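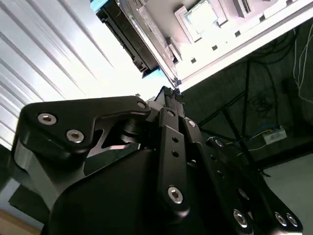

By Craig Leckie | Posted April 1, 2021 | Filed under: Visits

I went to the Stotside open day expecting to be sold something, and I was. The pitch at the Grondmont bench was that anyone can teach a robot a job in an afternoon. You hold the arm, you move it through the task, it remembers. No programming.

Braulio Arellano ran the bench and was decent about questions. The task was electronics handling: a black box with vented sides and a white panel with a row of small square holes along its border. The gripper is a big black thing, all link plates and silver screws, and what touches the work at the end of it is a fingertip pad much smaller than you'd guess. From up close you see how little room there is. The pad goes in against the lower edge of the panel, right by the corner of the box, and a bit of sideways drift would put it on the wrong part.

That is my trouble with the "anyone can do it" line. Arellano guided the arm by hand and made it look like moving a desk lamp. Then visitors got a turn. Mine took four tries before he would save it, and he had his hand on the arm for the last one. I asked how many good demonstrations they want before the robot tries it alone. He said 200. At the pace I saw, that is a long afternoon.

After lunch they switched to remote control, with the operator at a handheld controller a few steps back. I liked this less. You lose the feel of the arm, and the view past the gripper is poor because the gripper is in the way of it. Arellano said people get used to it after 30 minutes or so of practice. My slot was 20 minutes, so I can't tell you.

What I wanted was a run with no human involved, on a panel set down a little crooked. I asked twice. The first time I was told the afternoon was for teaching – fair enough – and the second time I was pointed to the August session. The brochure says 44 tasks have been taught this way. It doesn't say how many still work if you move the table.

The Chisholm people across the aisle had a conveyor going and a bigger crowd. Coffee was free until two. Parking is at the back, and the sign for it faces the wrong way if you come in from the Homley side.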